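Open day at the Gremis glassworks, Plistasetti

The Gremis works opens to visitors once a year, in June, when one of its two furnaces is down for repair and the other carries the production. I went mainly to see the idle furnace from the inside, which is possible on that occasion only. The notes below follow the order of the tour, with practical remarks at the end.

Getting there

The works is on the river side of Plistasetti, a short walk downhill from the train station. The sign at the second roundabout still points to the old freight gate, which is locked. Visitors go in by the east gate, next to the weighbridge. Registration opens at 9 a.m. Groups are limited to 18, and late arrivals are moved to the next group if it has room. Closed shoes are required. Synthetic jackets have to be left at the gate, and the works lends cotton ones, all of them too large.

Each visitor gets a single-ear radio receiver so the guide can be heard in the furnace hall. Mine worked everywhere except under the batch silos.

Batch house

The site dates from 1927, but the batch house is much newer. Sand, soda ash, limestone, dolomite and feldspar arrive by truck and are stored in separate silos above a weighing line. Each material is weighed on its own hopper scale and dropped onto a common belt to the mixer. A little water is added in the mixer to hold the dust down and to keep the fine soda ash from separating out of the sand on the way to the furnace.

Cullet, meaning broken glass returned to the melt, is added after the mixer. The works uses only its own cullet for clear glass. Bought-in material is a risk for color, because a small amount of iron gives a green tint that can't be fully corrected. The cullet bays are outdoors, divided by concrete walls, one bay per color. A worker with a loader was moving amber from one end of its bay to the other while we watched, and the noise made the commentary hard to follow even with the receiver.

The sand contract was explained at some length. Iron content is the main quality figure and is checked on every delivery before the truck is allowed to tip.
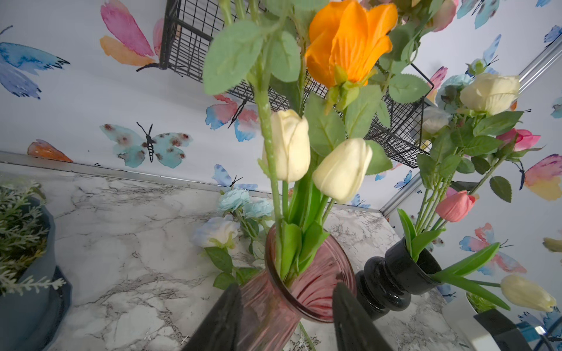
Small colored runs are melted separately, in pots. Pink is made with selenium in this plant, which is a difficult colorant: much of it leaves as vapor during melting, and the shade depends on how oxidizing the furnace atmosphere is. The guide said that two pots charged from the same mix can come out differently. For that reason a pink series is always worked from a single pot, and matching a broken piece years later is not offered. Smoky browns are easier to repeat. Manganese and iron are used for those, with the ratio adjusted by eye against a set of reference plates kept in a drawer at the pot room door.

The idle furnace

This was the part I had come for. The furnace is a cross-fired regenerative type. Air for combustion enters through a chamber of hot checker bricks on one side while the exhaust leaves through the matching chamber on the other, and the direction is reversed at set intervals. Heat that would go up the stack is stored in the bricks and handed back to the incoming air.

With the furnace cold, the access hole at the doghouse was open and visitors could lean in, one at a time, over a barrier. The sidewalls are fused-cast blocks. Wear is worst at the metal line, where glass, refractory and furnace gas meet, and the blocks there had been cut back to a deep groove. Lower down the faces were nearly original, with the casting marks still readable in places. The crown is silica brick and had lasted well except around one burner port, where drips had formed and hung down like candle wax.

The repair contractor is Carbone, which also supplies the replacement checkers. A foreman from the firm answered questions at the regenerator door. The old checkers were plugged with sulfate deposits in the lower courses, and cleaning in place had been tried the year before with a gas lance. It restored part of the draft. The new packing uses a more open shape in the cold end so the deposits have somewhere to go.

I asked about the heat-up schedule. Silica brick expands sharply at low temperature and hardly at all later, so the early hours are slow and the tie rods across the crown are slackened by hand as it rises. A crew stays on the rods day and night until the movement stops.

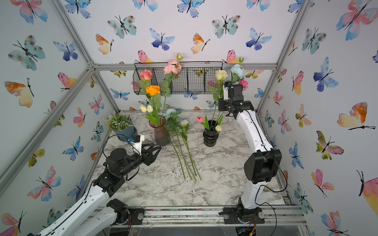 Forming hall

The second furnace was running, and the forming hall takes up the floor in front of it. Most of the output is pressed or machine blown. The hand shop is at the far end and makes tall and flared pieces, along with anything ordered in small numbers.

A gatherer takes glass from the pot on a blowing iron, rolls it on a steel plate to center it, and gives a first puff of air. For ribbed ware the gather then goes into an optic mold, an open metal cup with vertical grooves. The ribs form there while the piece is still small and thick. When it is blown out afterwards the ribs spread and soften, and if the iron is turned during the pull they take on a twist. The final shape comes from a wooden mold, soaked in water, which chars a little each time. Steam between the wood and the glass keeps the surface smooth.

A flared rim is made last. The piece is transferred to a punty rod, the open end reheated, and the rim opened by spinning, with a little help from a tool. Timing is everything at this step. One rim was overheated during our visit and folded to one side, and the piece went into the cullet barrel without comment.

The hall was hot but less so than I expected. Fresh air is ducted down to each working position. Visitors stand on a raised gallery behind a rail, and the view of the hand shop from there is good. The view of the presses is poor, as the guarding hides most of the motion.

Annealing and inspection

Finished pieces go straight to the lehr, a long tunnel with a mesh belt. The glass is brought to an even temperature, held, and then cooled slowly through the range in which stress can be locked in. Below that range it can be cooled quickly. The thickest part of a piece sets the schedule, which is why heavy bases are loaded together and thin tumblers run at another time.

At the cold end an inspector views samples through crossed polarizers. Unstressed glass stays dark. Stress shows as bright bands, usually where the base joins the wall. Visitors could try the instrument with a good tumbler and one that had been pulled out of the lehr early. The difference was plain even to the children in the group.

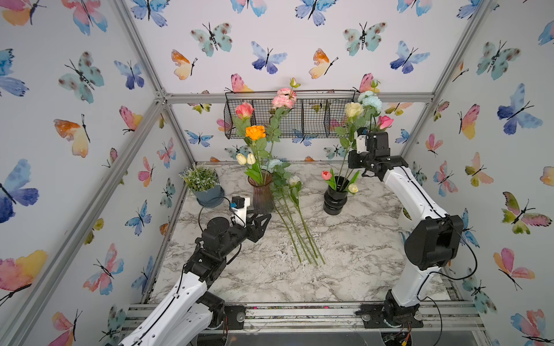
After inspection, the waste cap left by the blowing iron is removed from mold-blown tumblers. The glass is scored, heated in a narrow band with a ring of small flames, and the cap drops off. The edge is ground flat on a wet belt and then fire polished. Grinding water is filtered and reused, and the sludge goes to a brick plant.

Pattern store

The last stop was the pattern store, on the upper floor of the oldest building. Wooden and cast-iron molds are kept on open racks, each with a brass tag. The catalog lists 172 shapes that can still be made from existing molds. The Urnum series, the best known of them, occupies a full rack near the window: tall forms with a narrow foot, in several sizes. Many of the wooden molds are copies, as pear wood lasts only a limited number of blows before the profile drifts.

Temperature and humidity in the store are logged on a paper chart recorder. The wood is kept damp in closed boxes when a mold is in regular use and allowed to dry slowly when it is retired. Several older ones had split along the grain and were held by hose clamps.

Practical remarks

Allow a half day. The tour is long, with stairs in the batch house and again at the pattern store, and there is no elevator in either. The canteen serves soup and sandwiches until 2 p.m. and takes cards. Parking inside the gate is for staff, so use the field across the road.
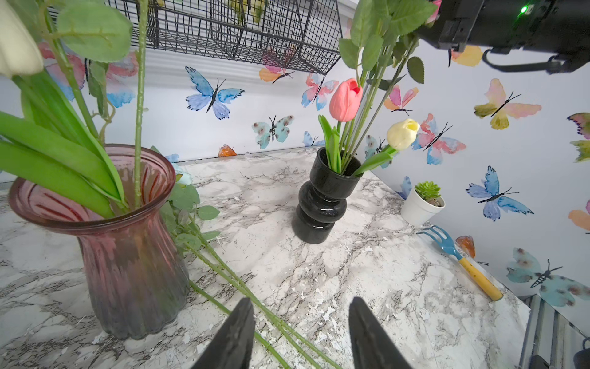 Can visitors buy glass at the works on the open day?

The factory shop stays open until the last group has left and sells both first and second quality. Seconds are on the tables by the rear door and can't be returned. Most have small seeds or an off-center base. Staff will wrap purchases in newspaper, but bring a box if you are going back by train.

Photography is allowed in the batch house, at the cold furnace and in the pattern store, but flash is not permitted in the forming hall. The printed leaflet has a floor plan with the lehr drawn in the wrong direction. The larger plan on the wall at the east gate is correct.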